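Storkent: módulo de evaluación para manipulación de piezas finas con mano articulada
Referencia de catálogo 643. Fabricante: Brombridge. Ficha revisada el 12/04/2025.

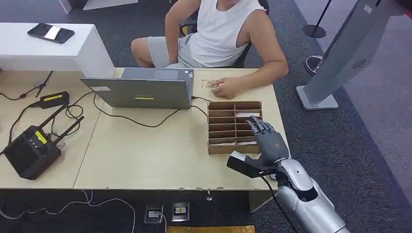 Mano articulada sobre la bandeja compartimentada de cartón; en la misma mesa, puesto del operador con portátil.

Descripción
Storkent es un conjunto de software y material de ensayo para medir la extracción de piezas planas desde compartimentos estrechos con manos robóticas de varios dedos. Implementa el método Lemer, que divide la tarea en aproximación, contacto, pinzamiento y salida, y asigna una puntuación independiente a cada fase. Una extracción fallida conserva así la información de las fases superadas.

Método
La política de control se entrena por imitación a partir de demostraciones teleoperadas. La entrada es la imagen de la cámara de cabeza junto con las posiciones articulares de brazo y mano; no se emplean sensores de fuerza. La salida es una secuencia corta de consignas que se recalcula antes de agotarse. El término propio de Lemer es una penalización por contacto lateral con las paredes del compartimento, estimada a partir del error de seguimiento de los dedos.

Resultados de referencia
Banco Kennedy, configuración estándar, con 29 demostraciones de entrenamiento y 5 posiciones de bandeja:
- La fase de aproximación se completa en todas las posiciones.
- La mayoría de los fallos se concentra en el pinzamiento, con la pieza apoyada en el fondo y sin borde accesible.
- Sin la penalización lateral aumentan los desplazamientos de bandeja durante la salida.
- Las piezas transparentes dan peor resultado que las opacas en todas las configuraciones. El modelo tiende a cerrar los dedos por encima del borde real.

Los valores por fase se entregan con el informe de validación. No son extrapolables a bandejas con paredes rígidas.

Contenido del suministro
- Licencia de Storkent para un puesto, con 5 años de actualizaciones.
- Bandejas de cartón con retícula de ranuras.
- Juego de tarjetas de ensayo, opacas y transparentes.
- Registros de demostración del banco Kennedy.
- Manual de calibración cámara-muñeca.

No se incluyen brazo, mano, cámara ni ordenador.

Requisitos
Mano con control de posición por dedo. Cámara de cabeza con vista completa de la bandeja. Superficie de trabajo mate y de altura fija. La bandeja se coloca sin fijaciones; sujetarla invalida la comparación con los resultados de referencia.

Limitaciones conocidas
El método no contempla piezas apiladas en un mismo compartimento. Los cambios de iluminación posteriores a la calibración obligan a repetirla. La versión de julio corrige el desfase entre imagen y consigna en sesiones largas; los registros obtenidos con versiones anteriores deben volver a sincronizarse con la utilidad incluida.

Disponibilidad
Bajo pedido. Para centros de investigación, Brombridge ofrece licencia de evaluación sin los registros Kennedy.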